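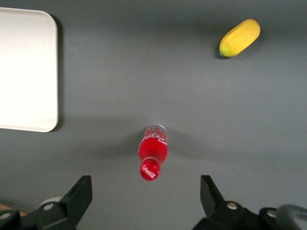
Bottle, toy banana and tray, from the wrist camera.

Review: the Hegyi pick-and-place method, after a summer of living with it
29 September 2026

I promised back in May that I would write up the Hegyi method once we had given it a fair run, and a fair run took a good deal longer than I thought it would (doesn't it always?). For anyone new to this page, I help look after a small tabletop arm at our shared workshop in Mallbridge, and I review the things we try on it. Usually that means hardware. This time it's a training recipe, the one the Clandham group put out with its code and a very readable set of notes, and I've grown fond enough of it that you should probably allow for a little bias.

The idea is simple to tell. You guide the arm through a task by hand, over and over, and a policy learns to copy you from the wrist camera and the joint positions alone. Plenty of recipes do that much. What Hegyi adds is a second pass, where you go back through your recordings and mark the moment you settled on a target, and the training then gives extra weight to the frames just before it. The notes claim this helps most when there are several things on the table and the arm has to commit to one of them. I was doubtful, and I'm glad to say I was wrong.

We recorded 1379 demonstrations in all, and 918 of those survived my weeding. I threw out anything where I had dithered, which was humbling! Marking them up is dull work, best done with the radio on, and the labeling tool has an annoying way of forgetting your zoom level every time you open a new recording. Training then ran for six hours on our one decent graphics card, and I had expected to be waiting for days.

The bottle was my favorite test object. It's round, it's shiny, and it doesn't offer the fingers a flat side anywhere, so a grip that's a touch off center shows itself very quickly. 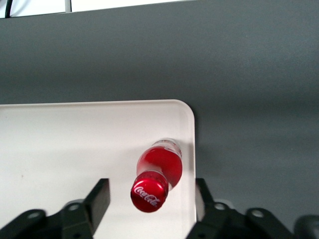

The Coca-Cola bottle lying on the tray, between the fingers.

With the older recipe we used all last year, the arm would often hover between two objects as if it couldn't make up its mind at a buffet. With Hegyi it goes down with real purpose, and when it does pick the wrong spot it tends to back off and come in again, something I had never seen ours do before. I can't tell you how cheering that is to watch at the end of a long evening. Letting go is less impressive. It likes to release a little early, and round things suffer for it.

Boxes are another story. A long, narrow carton lying at an angle asks the wrist to turn before the fingers come down, and the turn is where this method still struggles. Our straight-on cases were lovely. Our diagonal ones were a mixed bag until I recorded four extra sessions of nothing but angled boxes – tedious, but they did help.
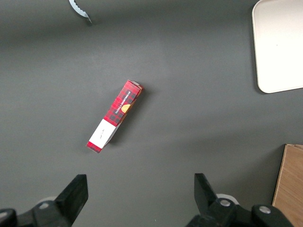

Vanilla shortbread, set down on the diagonal.

A few smaller grumbles, then. The install guide assumes you have the Pultcombe driver package already, and setting that up ate a whole Saturday. The default camera crop is too tight, and I'd widen it before you record anything at all (I didn't, and had to start over). And the results table in the notes uses a plain background throughout, so I would love to see the group try a patterned cloth.

Would I recommend it? Yes, warmly, to anyone with a small arm, a wrist camera and some patience for the marking. If you mostly move one object at a time I'd stay with whatever you have, as the extra pass won't buy you much. We're keeping it on our machine through the winter, and next I'd like to try it with soft things, starting with a bag of dish towels.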